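**How do you fold waffle-weave towels so they stay folded?**

Posted by Ludmila Říha in Laundry & Linens

I switched all our kitchen towels to waffle weave in October and I love them, they soak up everything! But I can't get a neat stack. Terry I can fold half asleep. These slide, stretch on one side and puff back up. I fold on a wood table, if that matters.

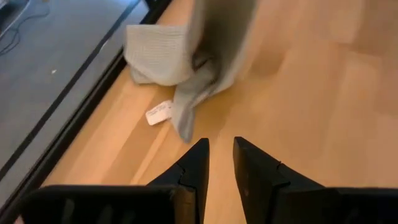 I've tried thirds and I've tried rolling, and the rolls were worse. The shelf is only 18 inches wide so I do need them tidy. Do I iron them??

---

**Walter Bermúdez** - 2 votes

iron

---

**Mwanahawa Simiyu** - 192 votes - accepted

Please don't iron them, you'll squash those lovely little squares! Waffle weave is fun to fold once you use the grid. Pick a row of ridges and follow it like a ruled line.
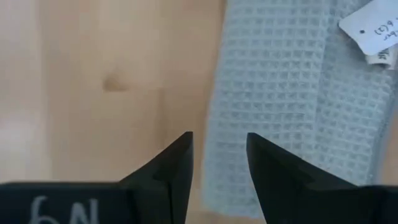
I go lengthwise first, always, then stop and smooth with the flat of my hand from the middle out. If the rows look wavy you've pulled one side, so let go and nudge it back. Tugging the corners makes it worse. Mine come from Stitex and they run a bit crooked from new, so I trust the ridges over the hem.

My routine on laundry night:

- Shake each towel once and lay it down flat. Crumpled ones get opened all the way out before any folding.
- Fold lengthwise, smooth, then fold across if your shelf is shallow.
- Put finished ones straight into a shallow tray so they don't get dragged around the table - green plastic is fine, anything with a rim.

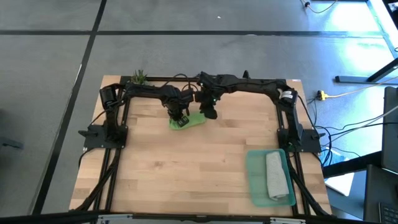
- Stack with the folded edge facing out. Five high is my limit, after that they lean.

---

**Bernice Nutsugah** - 18 votes

Seconding the tray! Also skip fabric softener, mine got really slippery with it. And cut the tags off, they make a lump in the stack.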